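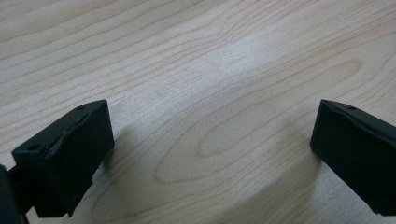

3.2 Table surfaces and reported comfort

The questionnaire went to 294 registered readers of the Grukgate town library, and 232 returned it. Of these, 115 said they came mainly to study or work at a table. The rest came mainly to borrow books, read newspapers or bring children. Unless stated otherwise, the results in this section are for the first group only, as the others spent too little time at the tables to answer most of the items.

Readers were asked to name the reading room they used most and then to rate its tables for glare, noise, warmth to the touch and general comfort. The two rooms differ in several ways. The upper room has tables with pale wooden tops of the general kind seen in Figure 2. The lower room has dark tables with a hard coated surface, bought from Jekex when the building was last refitted. The lower room is also closer to the entrance and has fewer windows, so the comparison is not a clean one, and we return to this problem in Section 5.

Glare was the item on which the rooms differed most. Users of the lower room often wrote that the ceiling lights showed up in the table surface, and several said they covered it with a newspaper or a sheet of paper before starting work. Users of the upper room complained of glare less often. When they did, it was usually in the afternoon, at the seats next to the west windows. Moving the tables away from the windows had been tried before our study (Tyagi and Hubáček, internal report), but readers moved them back to be near the power outlets.

Answers on noise were harder to interpret. Several readers wrote about pens and cups being put down hard on the lower-room tables, yet the same readers also mentioned the entrance door and the returns desk. We did not measure sound levels and cannot separate these sources.

Warmth to the touch was mentioned mostly in the December round. Readers in the lower room described the tables as cold on the forearms, especially in the first hour after opening. The heating schedule was the same in both rooms. A few people asked for desk pads, and the library later put out a small number of felt ones from Premetti, but these came after the survey closed and are not covered here.

General comfort followed the glare ratings closely. Readers who rated glare as a problem also tended to give a low score for comfort, whichever room they used. Age made little difference. Length of visit did matter: people who stayed only a short time were mostly satisfied with either kind of table.

Marks and wear were not on the questionnaire, but readers raised them in the free comments. Opinions were mixed. Some disliked old pen marks on the wooden tops, while others said that they did not notice them or that a used table made them less worried about their own coffee. Cleaning staff preferred the coated tables, which they could wipe down faster. Their answers are reported separately in Section 3.4.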